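I am moving flat at the end of March and today was plate day. A small thread about white plates, because I have thought of nothing else since breakfast.

I own too many. I did not buy most of them. When you are the person with the big table, people leave plates with you after dinners and they never ask for them again.

The rule for the move is simple. Everything from the kitchen must fit in 2 boxes. Wellington has lent me the boxes and he says they are strong, but he also said this about his bicycle.

So I began with the dinner plates. I was sure they were all the same white. I have eaten from them for years and I would have told you, with no doubt, that they are one set.

They are not one set! You only see it when you put them side by side on something brown. In the cupboard, one on top of the other, white is white.
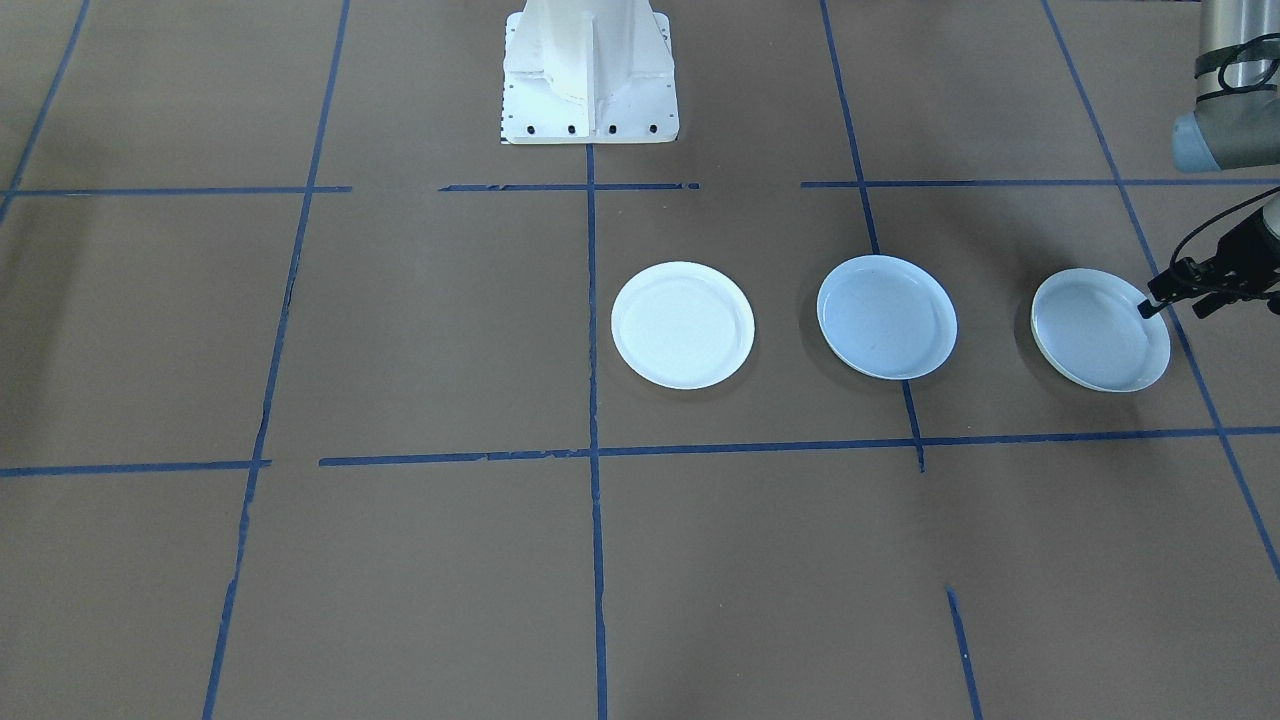 Three round white plates, three different whites. Look at the rims.

The left one is the cleanest white, and I like the raised rim on it. I believe it is a Huvo, from the shop next to my first job. The stamp under it has gone, so I can't prove it.

The middle one looks a little blue-grey inside. I always thought this was the light in my kitchen. I must apologise to the kitchen.

The right one has a rim that is a bit cream, or a bit yellow, depending on who you ask. I asked two people. My sister said cream. Arlindo said "the colour of an old fridge", and I did not ask him more.

They are all more or less the same size, so they stack well, and this is why I never noticed. I think if one was smaller I would have known on the first day.

Question for people who know about dishes: does a glaze become yellow with age, or was it always so and I was not paying attention? I have read both answers this morning and both were written with great confidence.

Somebody has already written to me "soak it in bicarbonate of soda". Thank you. I will try it on Saturday, with one plate only, so that I can compare it with another one.

Sebastián asks why I don't buy a new set and finish with it. I looked. The Sisirgate one I like is 382 for the full set, with soup bowls I would never use. For this money I can live with three whites.

Also I am a little attached now. Before today they were just plates. Now I know which is which and I would be sad to leave one behind.

Some things I learned about packing them, for anybody who is also moving:

Put them in the box standing on their edge, like records, and not lying flat. Gaëtan worked one summer for a removal firm and he is very strict on this point.

One sheet of paper for each plate, then one more sheet around every three. Tea towels are also good and you have to pack them anyway.

Write KITCHEN on the side of the box and not on the top. When the boxes are piled up you can't read the top. I made this mistake in my last move and I drank coffee from a vase for a week.

The three from the photo will travel together. I have decided it. The others will go to the charity shop, except the one with the small fish, which I must give back to somebody. If you left a plate with a fish at my house, please write to me – I have your plate.

Tomorrow, the glasses. I am afraid of the glasses.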